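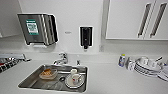 30 September 2021. The arm faulted again this morning, third time since we moved the Orkik base into the kitchenette, and this time it took the mug trial down with it. We had 200 runs planned for the week, sink to rack, and we are nowhere near that. Today's start was a load I had no complaint about: a plate near the drain with a white mug lying on it and a smaller cup behind, and the clear food container over on the left with something brown and crumbly still in it. I had the container marked as leave alone in the task file. The plan was mug first, then small cup, then plate.

The log number is 1368. What it says is short. Wrist force over limit, then a protective stop, then nothing for several seconds, then the gripper opened. It is the last part I don't like. On a protective stop the gripper is supposed to hold whatever it has. It had the mug, a hand's width above the sink, and it let go. The mug went into the basin and did not break. If it had been over the floor we would have had pieces on the tile, and if it had been a person reaching in for the yellow-capped bottle on the counter, I don't want to think about a mug landing on their hand.

I pressed the e-stop anyway, even though the arm was already stopped. That is the rule and I am glad I did it without thinking. Then I locked out the power strip, put the tag on, and wrote the time on the sheet.

Yaqin Qian came down from the second floor and we read through the log together. She thinks there are two separate faults and I have been treating them as one. The first is the force spike. That happens when the fingers come in low and the lower one touches the plate under the mug. The controller sees the load climb and stops, and that is correct behavior. The second is the gripper opening after the stop, and that has nothing to do with the plate. She asked when we last updated the Sakik gripper firmware. I had to look it up. January. She asked who changed the hold setting after that. I had to look that up too, and it was me.

What I did was this. In the spring I was tired of prying the fingers apart by hand every time the arm stopped, so I set the gripper to release on loss of signal, meaning to put it back. I did not put it back. Under a normal stop the signal stays up and nothing happens, so it never showed. The new Tuncer cable to the wrist has a loose connector, and when the arm jerks to a halt the signal drops, and the gripper does what I told it to do. So the cable is bad, and the setting made the bad cable matter.

I wrote it up that way in the incident form, with my name on it. I thought about leaving the spring part vague and decided against it.

After lunch we swapped the connector and I changed the setting back to hold. Then we tested with a foam block in place of the mug – 4 stops from the software, then the same with the cable pulled by hand partway through the lift. It held the block each time. Yaqin wants the cable-pull test added to the start of every day and I agree. It takes a few minutes and I have no argument against it.

The low approach is still not fixed. The depth reading on that steel is poor, the bottom of the basin comes back full of holes, and the planner guesses where the plate is. Kirnex support answered my ticket (number 3879) with the same page they sent last time about lighting. I wrote back and attached the raw depth files. For now I have raised the approach height by hand, so the fingers will probably miss the small cup entirely.

No more mug runs until the form is signed. I took the tag home in my pocket by mistake, so the lockout sheet says tagged and the strip has only the padlock on it. I sent Yaqin a message and she is putting a spare one on tonight. Need to bring mine back first thing, and order two more connectors.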